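Foire aux questions — la bourse aux chaussures d'enfants de Pilberg

C'est quoi, exactement ?
Une journée où les familles échangent les chaussures devenues trop petites. La prochaine a lieu le 28 janvier 2018, et on a hâte ! L'an dernier, 406 paires sont reparties avec de nouveaux pieds dedans.

Faut-il s'inscrire ?
Pour déposer, oui, auprès d'Emmett Sorensen. Pour venir fouiller, non, entrez !

Combien de paires puis-je apporter ?
Jusqu'à 20 par famille. Attachez-les par les lacets, vraiment, ça change la vie au tri.

Quelles pointures trouve-t-on ?
Du tout premier pas au 38. Les bottes partent très vite — venez tôt si vous en cherchez.

Acceptez-vous les chaussures usées ?
Un peu éraflées, oui. Semelle trouée, non. Un coup de brosse et des lacets propres suffisent souvent à leur redonner une belle allure.

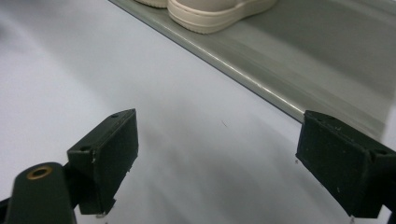
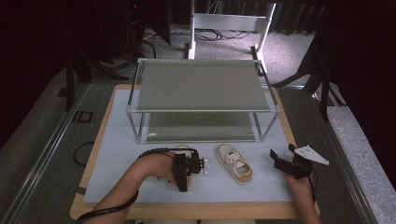
Que deviennent les invendus ?
Rien n'est vendu, donc tout ce qui reste part chez Kuseo, à Clilby. Lyle Mahmoud fait le trajet en camionnette et accepte volontiers un copilote.

Y aura-t-il une autre date ?
Oui, en juin, spéciale sandales !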